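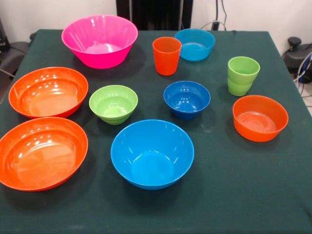
1/ Grudcombe EP, track notes
Five tracks, 25 minutes, out 2024-01-12 on Latari. Drum machine and bass synth by Akinyi Nzioka, vocals by Roya Golestani.

2/ Tempos
Track 2 runs at 178 bpm with the vocal phrased at half time. The rest sit much lower. All clocked from the drum machine – no grid editing afterward.

3/ Vocals
Recorded in December, one mic, dry. We kept take 19 of "Mfaume". The reverb is a spring unit, printed to tape.

4/ Master
Nassoro Gachanja cut the low end below the kick and left the peaks alone. The vinyl master is quieter – turn it up.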